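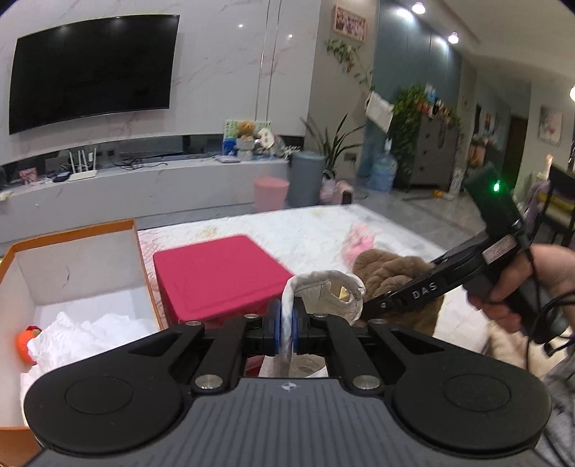
The Atinga dose reminder fires on every repeat inhaler order, including those reviewed within 40 days. At the Plivov clinics it fired 1,877 times in July and clinicians dismissed 475 of those. Anyone testing the home leaflet should note that the spacer fits in an open box like the one with orange-brown edges, so storage advice can stay short. I propose suppressing the alert after a completed review.

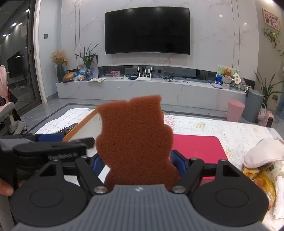 Utasel replied:

> Suppression is fine for adults. For under-12s we would keep it, as 155 of the dismissed alerts had no peak flow recorded.

Agreed. I will split the rule by age and send the draft to this list.

Ploltard list admin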